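Flinmont gripper kit for CPU swaps – worth it?

Posted in Workshop & Automation

We refurb old servers, small outfit, and I've been asked to look at the Flinmont kit (gripper, wrist camera, fixture plate) for pulling and fitting processors. Quote came in at 3000 plus the arm. Anyone living with one? Main worry is bent pins in the socket. Also does the wrist cam see enough when the fingers are in the way.

Trefor Bowen

Had ours since August. Good bit of kit, slow to set up. View you get from the wrist with a chip held by the socket:
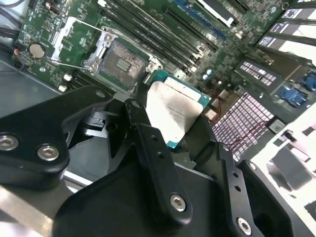

Setting it up

Teach the socket first, then the plate. Do it with the lid and lever already open, the kit won't do levers for you whatever the brochure hints. Grip force out of the box was too high for us, I dropped it to 22 on their scale and left it there. Fingers take up a good half of the picture at the bottom so work from the top corners of the socket when you line up, not the near edge.

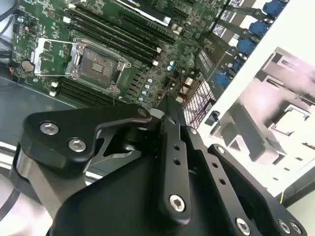 Recalibrate if anyone leans on the bench. We lost a morning to that. Support is by email only, they do answer but you get a differnt person each time. Spare finger tips are dear, buy a set with the kit and haggle.

On pins – we're at 1037 swaps by the log and roughly a dozen bad sockets, most of them in the first fortnight before I touched the force setting. By hand we weren't much better tbh.

Tostix

Agree with most of that. I'd say the plate is the best part of it. Chip sits square in the nest so the pick is the same every time, ours is bolted straight on to slotted extrusion.

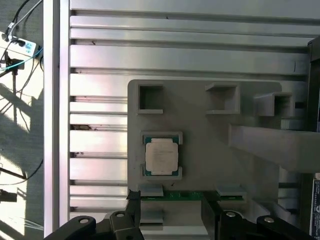 If you only do one board type you could print your own nest and save a bit. We do all sorts so paid for theirs. Check the fit with your own chips before you sign, ask them for a loan plate, they sent us one no bother. And get the training day thrown in, we didnt and regretted it.

Tumorham

no experience of this one but 3000 seems steep if your only doing 100 a year?? just do it by hand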